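Speaker notes: House rules for a robot at the dining table
Speaker: Asmaa Salem, Wirkex
Talk of 6th March, second version after comments from Troels

Start slowly. Wait until the people at the back have sat down. Say the name of the company once, then do not repeat it.

Opening

Good afternoon. I work with safety and working practice at Wirkex, and for the last part of my working life this has meant writing rules for other people. I know that this does not make me popular. Today I want to go through the rules we use when a robot arm handles ordinary kitchen things in an ordinary room. There are 14 of them in our document. I will take only the ones which caused discussion, and the full text can be had from me afterwards.

(Ask: who has written rules like this at their own workplace? Let them raise hands. Do not comment on how many.)

Why we wrote our own

The standards for industrial robots were our first reading, and I recommend that everyone reads them before writing anything. They helped us much with stopping, with speed and with who is allowed inside the working area. They helped us less with a saucepan. A dining room has chairs, curtains and a sofa, and people walk through it as they are used to. So we kept the general principles and wrote the small rules below them ourselves. Vilhjálmur Hallgrímsson made the first draft, four pages. I made it seven, and I am still a little ashamed of it.

Rule 2: Decide the edge of the working area before power is on

We treat the whole tabletop as the working area, also the part the arm does not need for the task. In the first version we had a smaller zone marked with tape, and people put their coffee just outside the tape. Now the rule is easy to remember: if it stands on the table, it belongs to the task. A chair may stand at the far side, but no person sits on it while the arm has power.

Rule 3: The cable is part of the robot

When you check the reach of the arm, check the reach of the cable too. A cable that hangs free from the gripper can pass in front of a pot or catch on a handle. Move the arm by hand through the highest and the lowest position of the task and look at the cable, not the fingers. Leif Gunnlaugsson wanted this as a note under rule 2. I wanted it as a rule. It became a rule.

Rule 5: Glass and lids

(Slow down here, this is the longest part.)

A glass lid is allowed, but it is held by the knob and never by the rim. The knob must be tight, and the person who sets up the table checks the screw with their own fingers at the start of each session. The lid is carried low. We write "no higher than needed to clear the pot," and I know that a number would be better. We tried with a number, but the pots are different.
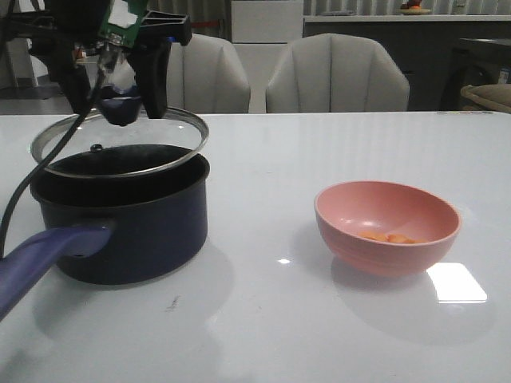

The handle of a pot is turned so that no one passing the table can touch it with a sleeve. This is old kitchen advice and my mother would recognize it. With an arm at the table there is a second reason: a long handle is easy to forget when you plan the path, and the arm can push the whole pot by it.

If the lid slips, you stop the arm first and pick up the lid afterwards. We had to write it because the hand goes out by itself. In the training we practice this with a plastic lid, and I have seen very experienced people fail the first time, myself included.

(Pause. Possible question: why not only plastic lids always? Answer: a real kitchen has glass ones, and we want the rules to hold there.)

Rule 8: Food

Real food is food only until it enters the session. After that it is test material and nobody eats it, also not the piece that was never touched. Pieces are cut before the session, in another room, and no knife comes to the table. Soft bowls without sharp edges are preferred where the task permits it. The food is changed for each session, and the bowl is washed even if it looks clean.

Sólveig Eyvindsson asked us if the rule is too strict for a small portion in a bowl. My answer is that a strict rule takes less time to follow than a reasonable one, when a person is tired.

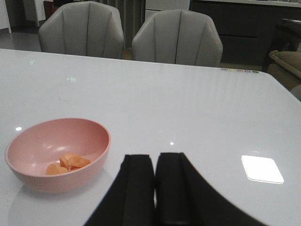 Rule 9: Light on the table

I was surprised that this one had so much opposition. A glossy top gives reflections from the ceiling lamps, and a reflection can hide an edge for the operator as well as for a camera. We do not forbid glossy tables. We ask that the operator sits down in the working position, looks at each object and confirms that its outline can be seen. If it can not, move the object.

Rule 11: Closing the fingers

Before each session the gripper is opened and closed with nothing between the fingers. Listen to it. If the sound is different from last time, write it in the log, also when everything works. At our partner Ciltemico they do this check every 50 cycles as well. We do not, but I think they are right and I have said so to my manager.

What we changed in September

Show the change table. The old document had 44 footnotes and people did not read them. Troels Blöndal moved what was important up to the rules and deleted the others. I was against it for one week.

Practical

Printed copies are on the chair by the door. If you use our text, please change the names of the contact persons, we have had calls. Leave the last ten minutes for questions and begin with the person who asked about cables in the break.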